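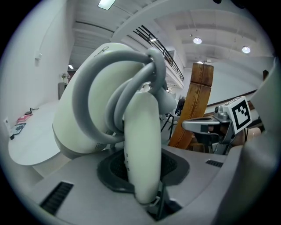 The Keeper of the Sorkero Letters

The translator has been offered tea and has turned it down twice, on the grounds that she gave up tea to finish the book and hasn't yet got out of the habit of resenting it. The book is The Holtholm Letters, published this month by Mirnen, a small press with a long back list of other people's grandmothers. It gathers the wartime correspondence of a schoolmistress who spent the occupation years on the island of Sorkero, writing to a sister on the mainland about the price of lamp oil, the shortcomings of the ferry and, once you learn how to read her, a good deal else.

"People open it hoping for explosions," says the translator, who asked that her own name be kept to the title page, where it is printed rather small. "What they get is forty lines about turnips. I tell them to stay with the turnips."

The turnips repay the effort. The sister in Holtholm was passing messages for a group that hid young men from the labour draft, and a letter complaining that the crop had come up early meant a boat was on its way. A letter saying that it was full of worm meant stay indoors. The difficulty for anyone editing the letters eighty years later is that the schoolmistress also grew turnips, and had strong opinions about them.

"There are letters where I'm certain it's code, and letters where I'm certain it's lunch," the translator says. "Then there's a great heap in the middle. I had a very firm system for the heap, and I abandoned it after a fortnight."

The archive holds 431 letters, of which 102 appear in the book. The rest were left out for reasons she describes as partly scholarly and partly to do with the cost of paper. Mirnen printed 1,000 copies, and she seems to think this either brave or careless depending on which part of the afternoon you ask her.

She came to the letters by accident. She had been hired to translate a history of the Goel lighthouse service, a job she took for the money and remembers without affection, and one of its footnotes quoted two lines from a woman complaining about a keeper's singing. The footnote gave a box number. She wrote off for the box, expecting more about the singing.

"There was more about the singing," she says. "He was a baritone, apparently, or believed he was. But underneath it there was this voice, terribly cross and terribly funny, and it went on for years. I read until they put the lights out and asked me to go home."

The crossness was the hardest thing to bring over. The island dialect has a whole range of small words for being let down by somebody you had not expected much of in the first place. English, she thought, ought to be well supplied in that department, and she was surprised by how often it failed her. She settled on "well, there we are" for the commonest of them, and it turns up so many times that a reviewer has already complained. She has the review pinned over her desk.

I ask whether the schoolmistress was brave. The translator takes some time over this and eats a biscuit, biscuits having been allowed all along.

"She'd have been very rude to you for asking," she says. "She thought of courage as a thing men had in pictures. She says in one of the October letters that she's too busy to be frightened until the marking is done, and then she says she has let the marking pile up. I read that line over and over before I saw what she was telling her sister."

It is one of the few moments in the book when the guard drops. There is no diary, and the sister's replies were burnt as they came, on instructions given in the second letter and repeated, with mounting impatience, in several others. We hear one half of a conversation and have to guess at the other from the scolding. The translator resisted suggestions that she fill the gaps with notes. The ones she did allow are brief and cover ferries.

After the war the schoolmistress went on teaching for another two decades and, as far as anyone can find, never spoke of the boats. A former pupil told the translator that she was chiefly remembered on Sorkero for confiscating a football and not giving it back.

Is there another volume in the boxes? The translator looks at the teapot for a while.

"There's the baritone," she says. "It seems he kept everything she ever wrote to him. Most of it is complaints."

The Holtholm Letters is out now in paperback from Mirnen.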